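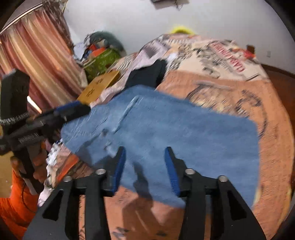 Khrystyna-Mariia Tkachenko and Yaroslav Tkachuk

Chapter 6
Folding, and What It Is Supposed to Do for You

Most household manuals treat folding as a settled matter. There is a right way to fold a towel, the manual shows it in four drawings, and the reader is left to feel bad about the linen closet. We have taught this course long enough to distrust the drawings. They start with a flat towel on a bare table, and very few people fold on a bare table. They fold on the bed, with a towel still in a heap, a black garment waiting its turn behind it, and a printed bedspread underneath that makes the edges of everything harder to find.

This chapter starts from the heap. It asks what folding gets you, how much of it is worth doing, and which of the claims made for it hold up when somebody tries them at home.

6.1 Three claims, and where they come from

The first claim is that folded cloth takes up less space. This is partly true. A towel folded in thirds and pressed flat fits a shallow shelf better than a crumpled one. Pushed into a deep basket, the two come out much closer than the storage companies would like. The Vinena catalog, which a lot of our students have at home, shows towels standing in rows like books. Look at the shelf in those pictures and ask how many towels are on it. Then ask how many are in your own bathroom.

The second claim is that folding prevents wrinkles. For a dress shirt, yes. For a terry towel the claim is very weak, and for a fleece blanket we could find no reason to make it at all. Thick, fuzzy cloth hides a crease well, and a crease in a bath towel harms no one.

The third claim is that a folded pile saves time later. We take this one seriously. If you can see the edge of every item in a drawer, you can pull out the one you want. But the saving depends on the drawer staying in order, and that depends on everyone who opens it. In a home of one it may work nicely. With small children it often lasts until the next morning.

6.2 The surface matters more than the method

Students usually arrive with a favorite method. Some learned the Jotby roll from a box insert, some fold in quarters the way a grandparent did, and they defend these with more heat than the subject deserves. We suggest setting the question aside for now and looking at the surface instead.

A bed is wide and is the right height for some people and too low for most. It is also soft, so a towel cannot be smoothed hard against it without the bedding moving too. A printed bedspread adds a further problem - the eye has to hunt for the hem. A plain sheet thrown over the top solves that in a few seconds. A table is better for anything with sleeves. The floor is better than its reputation, if it is clean and your knees agree.

6.3 Finding the corners

Whatever the method, the first job is the same. Take hold of one corner, then follow the short edge with the other hand until you reach the next. Lift, let the weight of the cloth pull it straight, and lay it down again. Any long fold lying across the middle should drop out as you lift. If it does not, the towel is probably doubled under and you are holding the wrong corner.

Only after this does it make sense to argue about thirds and quarters.

Before you read on

Take 6 towels from your own wash and fold them however you normally do. Put them away. Write down where they are and what shape they are in, and keep the note. You will need it in Section 6.4, where we compare stacking with rolling and do not find much in favor of either.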